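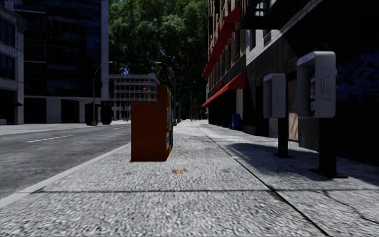 Figure 4. Sidewalk scene in Cloment, with a newspaper box left of center and two pedestal payphones on the right.

Desmond Thibodeaux and Rodrigo Azevedo
May 10, 2021

4. Simulated sidewalk trials

The Vevell cart was built on a bench at the Tredholm shared workshop, where floor space is booked by the evening and the longest clear run is the hallway to the loading door. That is enough to check the motors and the emergency stop. It is too short for testing a route planner, so the planner was developed in simulation first and moved to the cart afterward.

We used the Cloment simulator on a desktop computer at the workshop. The street scene in Figure 4 was used for all the trials in this section. The sidewalk is wide, but the newspaper box and the payphones leave the cart with a choice of gaps. It can go between the box and the phones, or it can try the strip beside the curb. The second choice is poor for our build. The front casters are small and the cart does not recover if one of them drops off an edge, so the cost map treats the curb as a wall.

4.1 Obstacle shapes

The payphones gave us more trouble than the newspaper box. Each has a wide hood on a much narrower post, and the post stands on a flat base plate. Our range sensor is mounted low on the chassis and scans in a single plane. It finds the post and misses the hood. The body of the cart would pass under the hood, but the mast that carries the radio antenna would not. In the first set of runs the planner cut close to the near post and the mast struck the hood.

We considered a second sensor at mast height and decided against it, mainly for cost. Instead, each narrow upright found in the scan is now padded on all sides before planning. This closes some gaps that the cart could in fact use, and we accept that. The base plates are a separate problem. They are thin enough to fall below the scan plane, and the same padding keeps the wheels away from them.

The newspaper box has a stepped outline but is solid down to the ground, and the scan handled it from the start.

4.2 Ground surface

The seams and the crack in the pavement are surface coloring only in our copy of the scene and have no depth. The camera-based ground check, which marks dark lines as possible drops, stopped the cart at the long diagonal seam in nearly every early run. The broad shadow around the payphones caused the same kind of stop. Azevedo rewrote the check so that a dark region counts as a drop only if the range sensor also loses the ground there. False stops became rare after that, though the new check has not been tried on a real curb at night.

Small litter such as a dead leaf is ignored. The cart can roll over it.

4.3 Results

The final planner was run 348 times from varied start positions, with a limit of 1000 planning steps per run. The cart failed to reach the goal in 22 runs. Most of these were time-outs in which it moved back and forth between the newspaper box and the nearer payphone - the padding had made the gap look closed from one side and open from the other. We have not fixed this. A short memory of rejected gaps would probably help, and Thibodeaux has a version of it working on the bench.

None of these runs included people walking. The workshop trials in Section 5 do, at low speed and with a hand on the stop switch.

Contact: Desmond Thibodeaux, Tredholm shared workshop | Copyright 2021 the authors | Back to top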